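**FOR IMMEDIATE RELEASE**

Thursday, August 7, 2025

**Prondell Retires the Phrase "Your Call Is Important to Us"**

*Regional furniture rental company admits the calls were of average importance, hires people to answer them*

TRIRNESS — Prondell, which rents desks, beds and dining sets to people who do not plan to stay long, announced today that it has switched off its automated phone menu. Callers to the Trirness office will now reach a person, who will say hello and then, in most cases, know what a sofa is.

The old menu offered 18 options. Option 7 led back to the start. Option 12 was a recorded greeting for a holiday sale that ended before the recording was made. In April the company measured its average wait at 38 minutes, a figure it had previously described in its annual letter as "competitive."

"We looked at the numbers and then we called the line ourselves," said Somkiat Thongsuk, managing director of Prondell. "I was on hold for long enough to read our rental agreement. I would like to apologize for that too. It is being rewritten."

The new agreement runs to 2 pages and has been in use since Monday. Customers still holding the older version, which runs to 86, may keep it or use it to level a table.

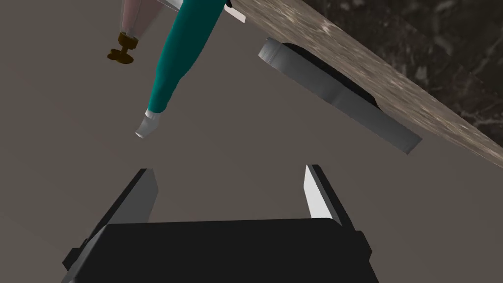

Prapai Srisuk would have gone further, and told the company so in a letter it has agreed to share. She wrote that she had rented the same bed frame through three apartments and one divorce, that the hold music had been with her for more of that time than her husband, and that she expected a person on the phone to be the floor and certainly no cause for a press release. She also asked whether the late fee from last winter could be looked at again. It has been, and it is gone.

Prondell thanks her for the letter and has issued the press release anyway.

Under the new system, calls are answered from 8 a.m. to 7 p.m. on weekdays and until noon on Saturdays. Staff can change a delivery date, take a payment, or end a rental during the same call. They have been told they may hang up on anyone who shouts, and that they may not put anyone on hold to "check with the team," as they are the team.

The hold music, a piece for pan flute known internally as "Jirnitance," has been returned to the licensing company.
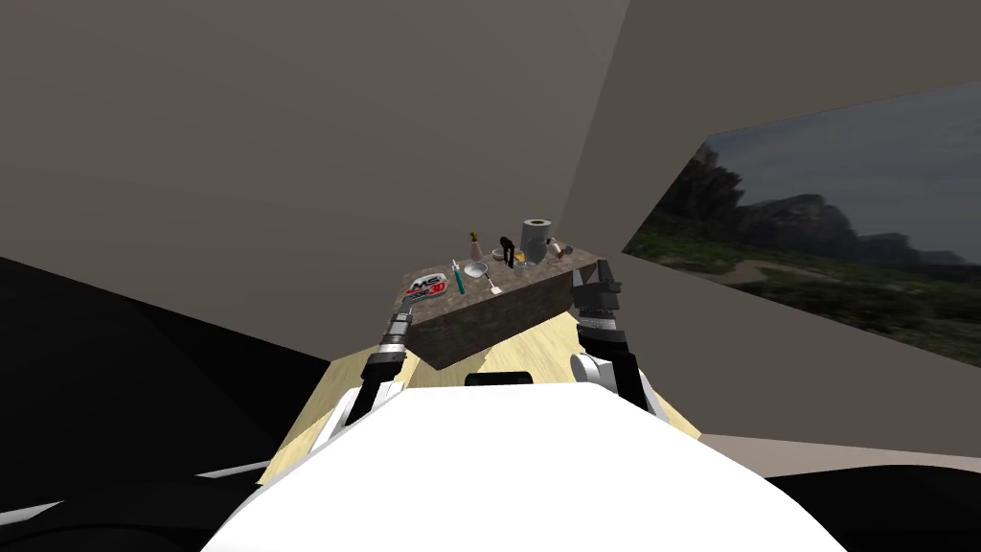
Prondell's showroom on Ongart Road will also be open later, until 9 p.m. on weekdays, so that customers who prefer to complain in person can do it after work. The coffee there is free and has been for years, though the sign was behind the wardrobes. Anyone furnishing a first apartment can ask for help planning the room, including the kind with gray walls, a gray ceiling and one pale wooden table, where a view of rocky cliffs and green grass is doing most of the decorating. Planning sessions last half an hour and do not have to end in a rental, whatever the old brochure said.

Customers with open complaints do not need to file them again. The company has found the folder.

**Press contact**

Prondell Media Office, Ongart Road, Trirness. Please call. Someone will pick up.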